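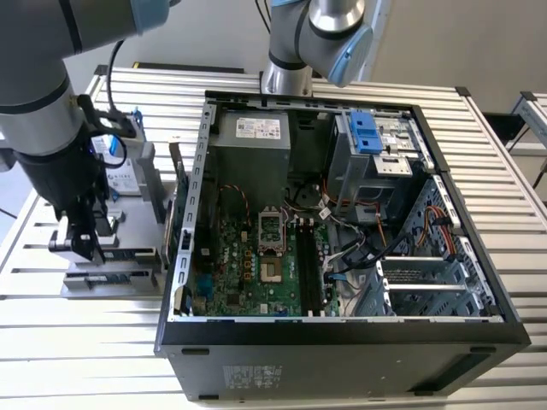 Processor is out of my old Dell tower, how to safely clean the socket and put everything back?

Asked by Elibariki Mollel, 15th October
Viewed 1,835 times
Category: Desktop computers, repair and upgrade

Good day to all. I am in the middle of a job which I started with much courage and now I have a little less of it, so I would like to ask before I continue.

I have an old Dell desktop tower which I want to give to my nephew for school work. It was running very loud. After ten minutes the fan was going like a vacuum cleaner, and two times the computer switched itself off. I read on this site that the thermal paste becomes dry in old machines, so I decided to open it. The case is lying on its side on the workbench with the side panel removed. I have taken out the heatsink and also the processor. I did not plan to take out the processor, but the paste had gone over its edge and I wanted to clean it well. Now I have the socket open with the gold contacts showing, and I am afraid to even breathe near it.

What I have not removed is the power supply, the motherboard and the wiring.

My questions are these:

Is it allowed to clean the gold contacts in the socket? I see a small gray spot near one corner. It could be paste or it could be only dust. I have isopropyl alcohol, cotton swabs and a can of compressed air.

How will I know that the processor is in the right direction when I put it back? I was not careful to look at this when I took it out, I am sorry to say.

The metal frame with the lever needed quite a strong push when I opened it. Is it normal that it will need strong force also to close? I don't want to hear a crack.

And the last one, should I change the round battery on the board while the case is open? The clock was wrong every time I started the computer after a holiday.

I bought a tube of Mistetti paste, the small one. The seller at Zodham told me to spread it with a card over the whole surface, but my colleague says to put only one drop in the center. I would like to know who is right.

Thank you for your patience. English is my third language, so please tell me if something is not clear.

Tomasvurkwood
Marked as most helpful

Your English is perfectly clear, and mine is also learned, so we will understand each other. I worked some years in a school office where we looked after 300 desktops, many of them Dells with this same kind of socket. I will go in the order of your questions.

The gold contacts. On this type of socket they are very small springs, all bent in the same direction. Dust does not hurt them much. Cotton swabs do, because the cotton catches on the springs and pulls them up, and when one is bent you will need a magnifying glass and a lot of luck. So put the swabs away when you work on the socket. Keep them for the processor and the heatsink.

Take a flashlight and look at the gray spot from a low angle, from more than one side. If it is dust, give it short puffs of air from a distance of one hand, with the can held upright. If you tilt the can, cold liquid comes out of it. If it is paste, look at which kind. Most of the gray pastes do not conduct electricity, and a tiny spot between the contacts can stay there for ten years without any trouble. I left it alone many times. If there is really a lot of it, wet a very soft brush with the alcohol and let the alcohol do the work, moving only in the direction in which the springs are bent. Then wait until it is completely dry.

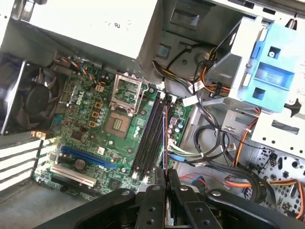
While you wait, keep the lever up and do not let anything hang over the socket. I mean screws, screwdrivers, your sleeve, the fan cable. The most common damage I have seen was from a small thing falling in. If you have to stop for the day, close the frame gently without the processor and lay a clean piece of card over it.

The direction of the processor. Look at the edges of the processor and you will find small notches in the green part. The socket has matching bumps on its inside wall. There is also a little gold triangle on one corner of the processor. Hold it by the edges, lower it straight down, and it should lie flat by its own weight. Do not slide it around. If it rocks, lift it straight up and turn it. It fits only one way, so your missing memory of how it was is not a problem.

The lever. Yes, it needs force, and it can make an ugly noise, a sort of creaking, the first time especially. This is the normal sound of the contacts being pressed. Check that the processor is lying flat, lower the frame over it, then bring the lever down with your thumb and hook it under its catch. If the processor was flat, you can trust the lever.

The battery. Change it. It is a coin cell and the number is written on its top side, so read yours and buy the same. Push the little clip at the side of the holder and the old one will come up. The writing goes upward in the new one. After this the BIOS settings will be at default, and at the first start you will maybe get a message about date and time. Enter the setup, put the correct date, save.

For the paste, both people told you something that works. I use one drop the size of a small pea in the center, because it is less dirty. When you put the heatsink down, put it straight, and tighten the screws crosswise, each one a little, until all are firm. Do not lift it again to look. If you lift it, clean both sides and begin again with new paste.

Also connect the fan again before you close the case. I forgot this once in front of the head teacher.

kioko_repairs

pea size. always pea size. and throw that can of air away, get a rubber blower like the camera people use, the can spits

also blow out the power supply while you are there, from the outside, DON'T open it. old ones are full of fluff and that could be your shutdown as much as the paste

Marguerite_L

I agree with most of what Tomasvurkwood wrote, but I would add something about static, as I did not see it mentioned and I lost a memory module to it one dry January.

Pull out the power cord completely. Press the power button for a few seconds so that what is left in the machine goes out. Then touch the bare metal of the case with your hand before you touch any part, and again each time you come back from another room. If you walk on carpet in wool socks, take off the socks. A wrist strap is cheap and it is better, but I understand that not everybody has one in the drawer.

When you come to the memory, open the white clips at the ends of the slots first, then look at where the notch is in the module, and press on both ends until the clips close by themselves. They need more force than one expects. If the computer only beeps at you at the first start, or the fan runs and the screen stays black, take the memory out and press it in again before you start to worry about the processor. In my experience it is nearly always the memory. The Dell manuals usually have a drawing of which slot to fill first, so look for the manual of your exact model.

I disagree a little about leaving the paste in the socket, but I have never tested it, and Tomasvurkwood has worked on more computers than I have.

Comment by Elibariki Mollel

Thank you very much to the three of you. With the flashlight I could see that the spot was dust, and it went away with two puffs from far. The processor found its place on the second try, I had it turned by half. The lever made exactly the noise you described and my wife came to ask what happened.

I will buy the battery tomorrow, and then the heatsink and the memory. Marguerite, I was in fact wearing wool socks.

Comment by Tomasvurkwood

Good. When it is running, let it work for half an hour with something heavy, a long video for example, and listen to the fan. If it still goes loud after ten minutes, write here again and tell us the model number from the sticker on the case.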